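Chapter 4
Rehearsing the Build in Simulation

Before you begin

Chapter 3 ended with a parts list and a bare bench. Readers who followed it now have a plan for a small tabletop arm to be assembled at home or in a shared workshop, and may be eager to start cutting. This chapter asks them to wait. The arm will first be built and run inside a computer, on a simulated bench that can be changed in minutes and reset at no cost.

The project used throughout Part Two is the Okby arm, developed over 16 evenings by Shadi Tannous at the Skitcombe shared workshop. Tannous kept a full log of the work, including the runs that failed, and portions of it are reprinted at the end of each chapter. The complete log holds 3,535 simulated runs. Readers are not expected to match that number. A careful beginner will learn a great deal from the first 100.

4.1 The simulated view

A simulation program keeps a list of objects, with a shape, a position and a weight for each. It also draws those objects from one or more chosen viewpoints. The drawn view is what the control program will receive once the real arm is running, so it deserves as much attention as the motors and joints. At low resolution, a slanted edge between two colors is drawn as a row of small steps, and a plain surface may show blocks and blotches. 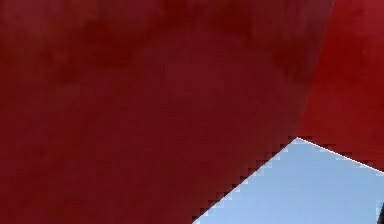

The viewpoint must be set before any motion is tested. In the Okby project this took up most of a Tuesday evening. A view placed too close to a large surface tells the control program very little about where anything else is. A view placed too far away leaves each object only a few pixels wide. Tannous settled on a rule that is adopted in this book: every object the arm is to handle should be drawn whole, with clear space on all sides, before the first run is recorded.

4.2 Choosing objects for the bench

The objects on a test bench should differ from one another in ways that matter to a gripper. A puffy, quilted cushion, a long stick with one end thicker than the other, and a rough gray block present three separate problems of shape, and a program that deals well with one may do poorly with the next. Color matters too. A white stick is easily picked out against a deep red backdrop and less easily against a white tabletop, and the same stick may cross both in a single view.

The tabletop itself may carry a pattern. Round black holes laid out in a loose grid, as on a pegboard, give the eye a sense of distance, as they are drawn smaller toward the far edge.

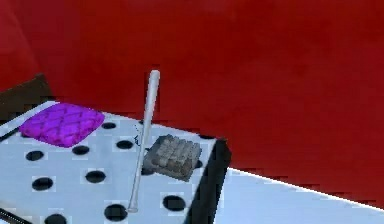
4.3 What you will need

The exercises in this chapter require a desktop or laptop computer, the Plenine simulation package described in Appendix B, and the joint measurements recorded in Chapter 3. Workshop members who share a computer should keep separate project folders. Allow 60 minutes for installation and the first test.

Readers using the older Honorato joint files must convert them before Exercise 4.1. The steps are given in Appendix C.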